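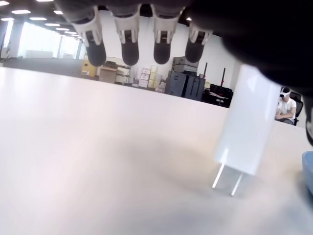
The Bellska table in white, matt finish

Bellska large work table
Birkness office range

We've had the Bellska on our list since June, when Renji Ikeda brought the first sample into the showroom and everyone promptly moved their work onto it. It's a big, plain, calm table, and we love it! There's no pattern on the top, no shine to speak of, and nothing fussy going on anywhere. You can put almost anything down on it and it looks as if it belongs there.

The top is the best bit. It's smooth and matt, so ceiling lights don't bounce straight back into your eyes, and in some rooms the white picks up a very slight pinkish-grey tint (have a look at it next to your own walls before you order a whole row). Small things are easy to find on it. Pale and see-through things show up better than you'd expect too, as the shadows they throw are nice and soft.

Who is it for? Shared offices and labs, mostly, and anyone who likes to spread out. It works well as a spare table in the middle of a large open room, with desk chairs pulled up wherever there's a gap, and it's just as good pushed against a wall. Leonor Quintela, who looks after our office orders, has two of them end to end and says she could happily use a third.

Sizes
Standard: 2,000 mm long
Long: 2,407 mm long
Both lengths come in the same depth and height. The long one is an odd figure, we know. It matches the Canpolat storage units when three of them are lined up behind it – very satisfying if you already have those, and no trouble if you don't.

Colour
White, matt. There isn't a gloss version.

Looking after it
Wipe with a soft damp cloth, then dry. Washing-up liquid is fine for coffee rings. Please don't use scouring pads or cream cleaners, as they'll leave shiny patches that won't come out. Felt-tip needs a bit more patience: leave a wet cloth on the mark for a few minutes and try again.

Putting it together
The table arrives flat, with the top in one piece. You'll want two people, and three for the long one if there are stairs. Lay the top face down on a blanket, fix the legs, then turn it over together – don't drag it round on its edge. Check your doorways and lift first!

Delivery
Nine working days for the standard length. The long version is made to order by Brustideo, so ask us for a date before you book anyone to help carry it.

Goes well with
Canpolat storage unit, low
Canpolat storage unit, tall
Birkness cable tray (fits both lengths, sold separately)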